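Can It Tidy the Couch Yet? My Semester With a Two-Armed Robot
Final project report, Intro to Service Robotics
Partner: Noemi Wojcik
Project adviser: Torben Stüber

I picked this topic because I hate tidying the living room. That was pretty much my whole pitch in the first week, and Torben let me have it anyway as long as I promised to look at the boring parts too (he meant the failures, and there were plenty of those!).

So the question was simple: can a robot with two arms do the small stuff you do before company comes over? Not the dishes, and definitely not stairs. Just pillows, blankets, things left on the sofa. Noemi and I called our setup Clollwood, after a typo in our first lab form that neither of us wanted to fix.

Why soft things are hard

A mug has one shape. A pillow has about a million, and it changes every time you touch it. If you squeeze one side, the other side puffs up, and now the edge you were planning to grab has moved. People fix this without thinking, we just sort of smoosh until it feels right. Our program had to be told where to put each hand, and then it had to cope when the pillow disagreed.

We started with one-handed grabs and dropped those fast. A pillow hanging from one corner twists around, and then the robot has no clue which way is up. With two hands, one on each side edge, you at least get a flat front and you know where the corners are.
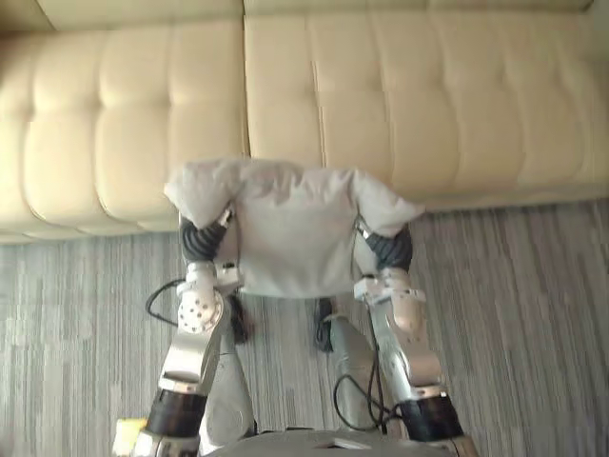

Figure 1. Two-handed hold on the white pillow in front of the sofa.

I love how the corners flop over in that one, it looks so relaxed. The hold itself was the part we ended up trusting most. The grippers are ribbed and pinch the cloth at the sides, and we kept them at nearly the same height so the pillow wouldn't tip.

The numbers

We logged 3,000 tries over the semester, counting every time the arms closed on something soft. Of those, 2,545 ended with the item still held by both hands when the timer stopped. Noemi wanted me to point out that "still held" is a generous score, and she's right. It says nothing about whether the thing was straight, or the right way around, or anywhere near where you'd want it on a couch.

Most of our misses fell into 3 groups. The hand closed on air next to the cloth, or it caught such a thin fold that the cloth slid out, or the two hands pulled against each other. That last one was my bug. I had mixed up a sign in the code for the left arm and spent a whole afternoon blaming the gripper (sorry, gripper).

Holding it up higher

Next we worked on raising the arms, which you need for getting over the front of a seat cushion. It also brought a new headache: a big piece of white fabric up near the head camera covers a lot of the view. The robot can see its own arms and a good bit of carpet, but much less of whatever is past the fabric. 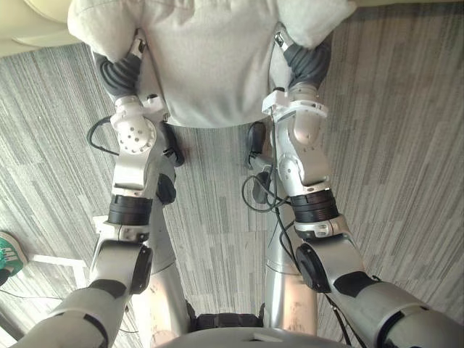 Figure 2. White fabric raised between both arms, seen from the head.

We tried 2 fixes. One was to look first, remember where the sofa was, and then lift. The other was to keep the arms lower and come in from the front. The first worked better for us, though it falls apart if anybody moves the furniture in the meantime.

So, can it do chores?

Kind of! It can pick up a soft thing and hang on to it. I would not pay for it to do my living room yet. I can toss a pillow onto a couch in a second without looking, and our careful version took long enough that I'd usually finished my coffee.

If I had another semester I'd work on putting things down, which we barely touched. Noemi would rather do blankets, and she has already started a list of folds to try in June.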